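Zudholm Adds Paper Cup Line for Office Coffee Points

Zudholm will begin supplying paper cups to office coffee points in December, under an agreement with distributor Curkow. The cups ship in sleeves of 60 and cartons of 300, and fit the standard Berisha wall dispenser.
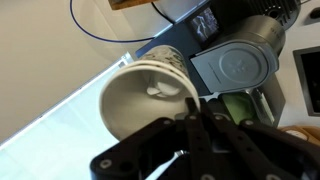 Skundivura, the print series chosen for the launch, covers 152 office sites in its first phase. Cup interiors stay white – the speckled pattern in grey, green and white is printed on the outside, near the base. Minimum order is 800 cups for custom prints. Orders received by Friday noon are dispatched the following week.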